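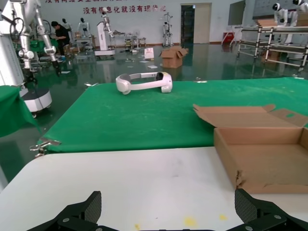
Figure 1. Work table with the green cloth fitted, headset and carton on the table.

Section 7. Setting up the packing chore

Before you begin, a word about what to expect. People who come to the Kukero two-arm station for the first time nearly always ask the same thing, namely whether it can do the chores yet — the tidying, the boxing up, all the small jobs that fill an afternoon. The fair answer is that it can do some of them, slowly, with you standing by. Putting a headset into a carton is a good one to start with, as it has a bit of everything in it: a strap that gives when you squeeze it, a heavy end, and cardboard flaps that seldom stay where you put them. Please allow yourself a whole morning and a pot of tea.

7.1 Preparing the table

1. Switch the arms to Hold and wait for the tone.
2. Wipe the white table top with a barely damp cloth. Old stains that won't shift can be left alone.
3. Lay the green cloth and pull it flat, working from the middle outwards.
4. Fasten the edges with metal clips. Give each one a gentle tug before you move on to the next.
5. Brush off any lint you can see. A few specks will do no harm, but a ridge in the cloth can catch a fingertip and drag the whole lot sideways.

Note: Katalin Hegedűs, who wrote the first edition of this guide, liked to iron the cloth. You are very welcome to, though we have never found that it made any difference to the results.

7.2 Placing the headset and the carton

1. Put the headset on its side, towards the back of the green area, with the strap opened into a loop.
2. Open the carton fully and take out any inserts.
3. Stand the carton near the middle, between the two grippers, with the lid raised at the back and the side flaps turned outwards.
4. Leave a good stretch of clear cloth between the headset and the carton, so that the arm has room to turn its load.
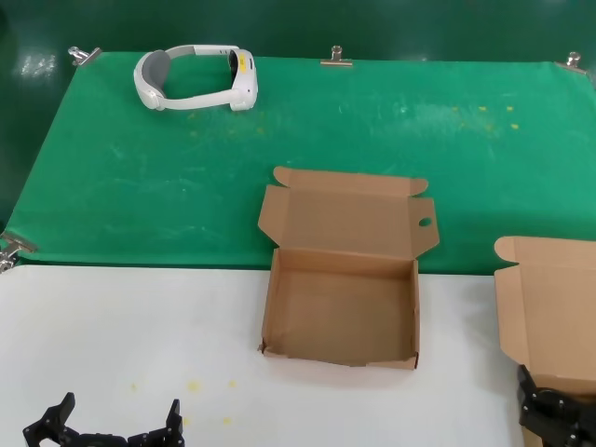 Figure 2. Carton open between the grippers, lid upright, headset at the upper left.

Caution: Keep your hands off the table once the arms have left Hold. If a flap falls shut, press Pause first and then put it right. It is very tempting just to reach in, and we do understand, but please don't.

7.3 Running the chore

1. Choose Pack Single Item from the chore list.
2. Set the speed to Low for your first 14 runs.
3. Press Start and stay within reach of the Pause button.
4. When the arms return to Hold, check the strap for pinching before you write up the run.

A run may take up to 121 seconds at Low. You or I would be done far sooner, of course, and would probably be chatting the whole time. The lifting is usually the easy part; closing the lid is where you should expect to help, and tucking in the front flap is still a job for a person in this edition of the software.

If the station stops with code 774, it has lost sight of the carton's front wall. Press Pause, straighten the carton and start again from step 1 of 7.3.

For closing and taping by hand, see Section 8.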